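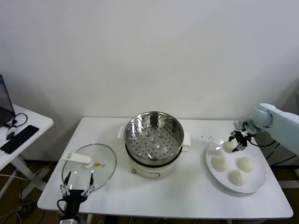 What do you do at an open day when the robot is the most interesting person in the room?
You let it work, you stand a little to one side, and you talk less than you planned to.

Speaker notes: Open day at Lorkico, what we saw and what I'd steal for ours
Slot: 12 minutes, questions after

Start with the picture up. Give people a moment to look before saying anything. Someone will say "are those rice balls?" Yes! Four of them, on the big white plate.

Then the setup. Two arms, one table, one electric steamer with the basket in it. One gripper down by the glass lid on the left, the other over at the plate, right at the top rice ball. Point at the fingers on the lid side, they're so thin. I love that it's a kitchen job and the whole thing fits on a plain white table against a wall.

Why I was so taken with it (keep this short, I tend to run on here):
- Everybody in the audience has steamed something. You don't have to explain the task, so all the attention goes to the hands.
- Rice is a mean thing to pick up. Squeeze it and it falls apart, go too soft and you drop it. Ask the room how hard they'd pinch one. Let them mime it, it's fun.
- Glass lid. Round, slippery, and see-through, so hard on cameras too. Mention that clear objects still give plenty of vision systems trouble.

Next: how the visit ran. We came in July, morning group. Lorkico let us walk right up and ask questions while the arms were going, and the answers were plain ones. When I asked what goes wrong most, I got a proper list, starting with sticky rice on the fingers. I wrote that down and underlined it.

Compare with the Hotelard demo last year (same length, boxes on a conveyor). Very smooth, very fast, and I can hardly remember any of it. Say this kindly, people from Hotelard may be in the room.

Slow is fine. Come back to this one. My group stood there for the whole demo, and the kids up front were whispering to the gripper, come on, come on, left a bit. I was doing it too!

For our own day at Balogun:
- We expect 200 visitors, so groups need to be small enough that the back row can see a table top. Try a riser.
- Pick a task from home. My vote is folding dish towels, second choice is setting out cups.
- Leave time for a second try. A miss with a calm explanation is worth showing.
- Put the laptop on a side table like they did, so the work table is only for the work.
- Pokex has offered us a spare gripper. Say thank you out loud.

If time is short, skip Hotelard and go to the Balogun list.

Last thing before questions: ask who would eat a rice ball steamed by a robot. Hands up. Mine goes up first.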